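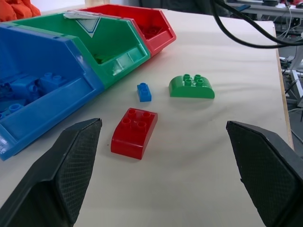 About Primard

Primard is a small firm in Prillemley that sorts out other people's paperwork. We have been at it for 24 years, which is longer than most of our clients have kept a receipt.

Edgardo Tiongson started the business at his kitchen table after helping a cousin find the deeds to a house. The deeds were in a biscuit tin. The biscuits were still in there too, and Edgardo has never said whether he ate them. Word got round, other cousins appeared, and by the following February he had run out of relatives and begun charging strangers.

What we do

People bring us carrier bags, shoeboxes, suitcases and, once, a pram. We go through the lot, put it in order and give it back with an index at the front. Most jobs are household papers: wills, pensions, insurance, guarantees for kettles long dead. We also look after the records of small businesses, including Dimaculangan the bakers, whose invoices used to arrive lightly floured and still do if we ring during a busy spell.

We are not accountants. We work happily alongside yours, who will probably send you a card at Christmas once we have been through your shelves.

Our largest job so far was the Fovard estate, which came to 783 folders. Of these, 576 were labelled "Misc". The remainder were labelled "Misc 2". It took us most of a winter and we still speak of it in low voices.

How we work

The first visit is free and lasts almost an hour, depending on the tea. We look at what you have, ask what you need to lay your hands on in a hurry, and give you a price in writing. If you say yes, we collect everything ourselves and sign for it. Nothing is shredded until you have seen the pile and agreed to it. Please do agree to some of it. You do not need the parking ticket from Whitby.

We keep to plain labels. "Car" means the car. Edgardo once tried a numbering system of his own devising and lost his passport in it, so that was the end of that.

Who we are

There are 4 of us in the office above the old chandler's, up a staircase that has views on large suitcases. Ring first and one of us will come down. Between us we have worked in a county archive, a solicitor's back room, a school office and a garden centre. The garden centre is more useful than you would think, mainly for the lifting.

Finding us

We are open from nine until half past four, with a pause at one for lunch. Parking is behind the library. If you would like us to come to you, leave a message and try not to tidy up beforehand – we would only have to ask where you put everything.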